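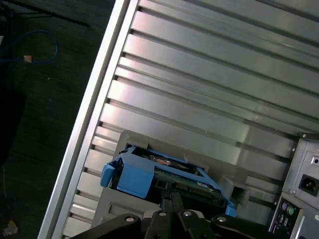 Ticket: Wrist pose estimate jumps at caddy approach
Project: Lomel (PC teardown cell)
Component: perception / pose-refine
Opened: 16 December 2024
Status: Fixed, waiting for merge
Priority: Medium

Summary

During the approach to the drive caddy, the refined pose flips between two answers. The planner follows each one and the arm stutters until the watchdog stops it. Seen on the Oltommont cell only. The Fokon cell runs the same build but has not been given this type of chassis.

Steps to reproduce

Load the teardown task with the blue caddy target.
Run coarse localisation from the overhead view, then hand over to the wrist camera.
Let the approach run at default speed.

Expected: pose settles and the planner commits to a grasp.
Got: pose shifts sideways along the ribbed panel by one rib, then back again. Watchdog trips after 700 ms without a stable pose.

Log extract

refine: start, source=wrist
refine: candidate A accepted
refine: candidate B accepted, score higher
refine: candidate A accepted, score higher
planner: goal changed, replanning
planner: goal changed, replanning
watchdog: no stable goal in 700 ms, holding

Comment 1

Hand-eye calibration checked first. Residuals are fine and have not moved since April. Rolled the camera driver back a version, same fault. Put it back.

Comment 2

Dumped the edge features used by the refiner. Nearly all of them are on the ribs of the silver panel and very few are on the caddy. The ribs repeat, so the match is almost as good when shifted by one. The bright bands on the metal make it worse, as their edges slide when the wrist moves.

Tried lowering exposure. The bands calm down but the dark gaps between the caddy and the green board lose all detail. Reverted.

Comment 3

Two changes on branch eshun-refine:

1. Colour mask for the caddy is applied before edge extraction, grown by 16 pixels so the edge of the grey bracket is kept. The gripper mask is still taken out after that.
2. A new candidate has to win for 3 updates in a row before the goal is changed.

The first change alone stops the flipping. The second is there for chassis where the caddy is grey and the mask finds nothing.

Comment 4

Replayed the recorded runs that failed. No flips, no watchdog stops. Live runs on Oltommont also clean at default speed. Not tried at high speed.

Still open: the mask thresholds are hard-coded. They need to go in the target config before this is used on Fokon. Separate ticket to be raised.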